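Griff-in-die-Kiste-Paket von Mistora, taugt das was?

Montag, 10. Juni 2019

drehteil_898
Uns liegt ein Angebot über das Nachrüstpaket »Buno« von Mistora vor: Greifer, Software und zwei Tage Einweisung. Der Arm ist vorhanden. Hat das jemand im Einsatz?

Wada
Ja, seit September. Bei Stangenware läuft es ordentlich. Die Einweisung war dünn, das Handbuch gibt es nur auf Englisch.

Fairweather
Sehe ich anders. Wir haben das Paket nach 30 Tagen zurückgegeben. Teile direkt an der Kistenwand hat der Greifer bei uns kaum erwischt.

Wada
Das ist Einstellungssache — Anfahrwinkel begrenzen, dann geht es. Frau Whiteley vom Support hat mir die Werte geschickt.

Fairweather
Für den Preis erwarte ich, dass die Werte im Paket stehen.

drehteil_898
Welche Kiste nehmt ihr? Im Angebot steht nur »Blech, offen«.

Alby Henare
Offene Blechkiste mit schrägen Wänden. Unser Aufbau mit KUKA, rote und grüne Stäbe gemischt. Der rote hinten am Rand ist so ein Fall, wie Fairweather ihn meint:

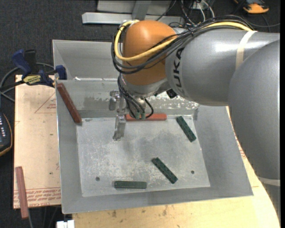

Heft 226

In dem Heft war auch der Test, auf den sich Mistora im Prospekt beruft. Getestet wurden 1000 Griffe, aber nur mit einer Sorte Teile. Das sagt für gemischte Kisten wenig aus.

drehteil_898
Danke. Dann frage ich nach einer Probestellung mit unseren Teilen.

Fairweather
Rückgabe schriftlich vereinbaren.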